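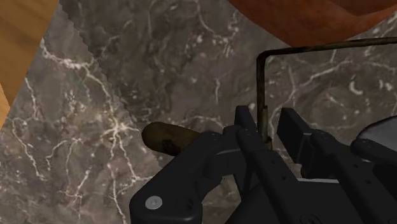
Sealing marble counters: how often?

tallowbrook
We moved into a house in Murnville in September and the kitchen has dark marble counters. The previous owners left no paperwork. The real estate agent told us to seal them every 12 months. My brother-in-law says marble never needs sealing if you wipe it down. I put a few drops of water by the sink last night and they left a dark spot that was still there in the morning. Do I need to seal it, and with what?

gritstone60
If water darkens it, it's ready for sealer. Clean with plain dish soap, let it dry overnight, wipe on an impregnating sealer, wait as long as the bottle says, and buff off whatever is left. Don't let the extra dry on top or you'll be scrubbing haze for a week. I've used Colleck on two kitchens and had no trouble.

pennyloafer
I would skip it. We sealed ours on schedule for years and still got dull rings from lemon juice. Sealer does nothing for that. You're paying for a bottle of solvent.

gritstone60
Those rings are etching. Acid eats the polish. Sealer is for stains, like oil and wine soaking in. Two different problems.

pennyloafer
I know what etching is. My point is that most of the damage people complain about is etching, and stores sell them sealer for it.

marl_and_sons
I install stone for a living. You're both partly right. Dense dark marble often takes very little sealer, and some pieces don't need any. Going by the calendar is a waste. Do the water test in 3 places, including next to the stove, and leave the water on for 15 minutes. Seal where it darkens. Also check that it hasn't been sealed with a topical coating, because that has to be stripped first.

tallowbrook
How would I tell if it has a coating?

marl_and_sons
Scrape a hidden spot with a razor blade, very lightly. If it comes up in thin flakes like plastic, it's coated.

dunlin_b
Whatever you do, stop using vinegar spray if you have any. I ruined the area by my coffee maker with it. Repolishing cost me more than the faucet did.

tallowbrook
We have been using vinegar spray. It's going in the bathroom cabinet.

pennyloafer
Not if the bathroom has marble.

tallowbrook
Tile. Did the razor test under the toaster and got no flakes. Water test was dark by the sink and fine by the stove. I'll do the sink side on Friday and leave the rest alone.

gritstone60
I'd still do the whole run while you have the bottle open.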